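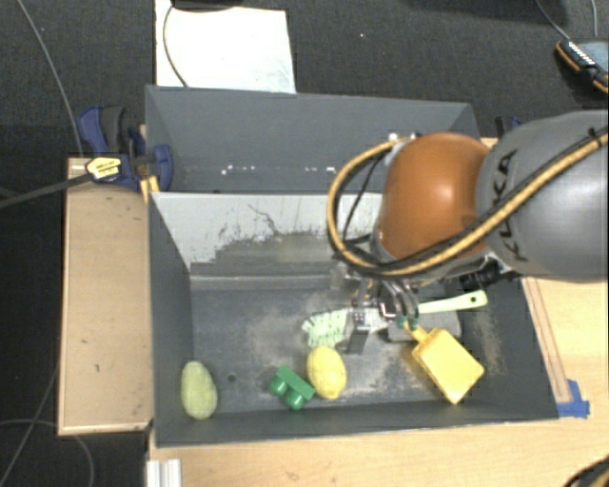 Home | Tickets | Knowledge Base | Log out

Ticket 634: Greltus fingers lose grip on anything soft
Opened by: Dede Arthur
Status: waiting on parts
Wednesday, April 1, 2020

Hi all, me again! We're trying the Greltus two-finger set against the old Claven fingers on the KUKA, same bin, same toys, same pick script. The Claven run went fine. The Greltus run is driving me up the wall, so I'm logging everything as I go.

What I see: the green block comes up every time (lovely, no complaints). The two egg-shaped things squirt out sideways if the fingers close even a little off center. The crumpled green one is the worst. The controller says "part held" and then the arm carries nothing at all over to the drop point, very proud of itself.

First try: dropped the closing speed from 900 to 88 in the Plilari settings page. The eggs got better, the soft stuff didn't change.

Second try: re-taught the tool center point. Min-kyu spotted that I'd left the Claven offset loaded, and the two sets differ by 8 mm. Oops! Fixed that, saved it, power cycled the controller, ran the whole script over.
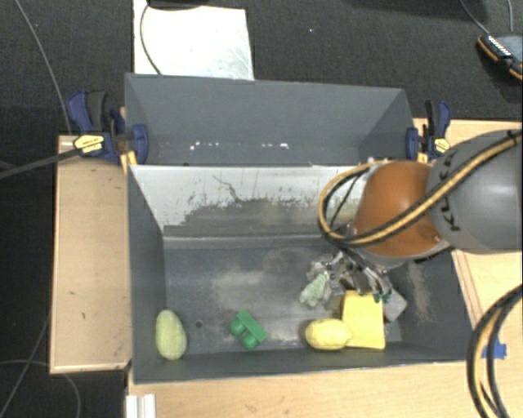 So with the right offset the eggs are good now, and I'm calling that part solved. Soft items still give me a false "held" though. My guess is the grip check only looks at finger position, and a squashed bit of cloth is so thin that the threshold I picked can't tell it from fully closed. I bumped the threshold twice and then it started rejecting good picks on the block, so I put it back where it was.

Also checked the clamps on the bin and the cable loop at the wrist. All snug, nothing rubbing that I could find.

Next up is the rubber pads from Benmoussa, and I'd love a log from anyone running the same firmware. Leaving this open till the pads get here.

Filed under: End Effectors > Grip Faults

Comments (3)

Gadisa Worku: Try reading motor current for the held check. Ours got way better on cloth.

Dede Arthur: Ooh, didn't know it gave us that! Which register?

Gadisa Worku: I'll send you my config tonight.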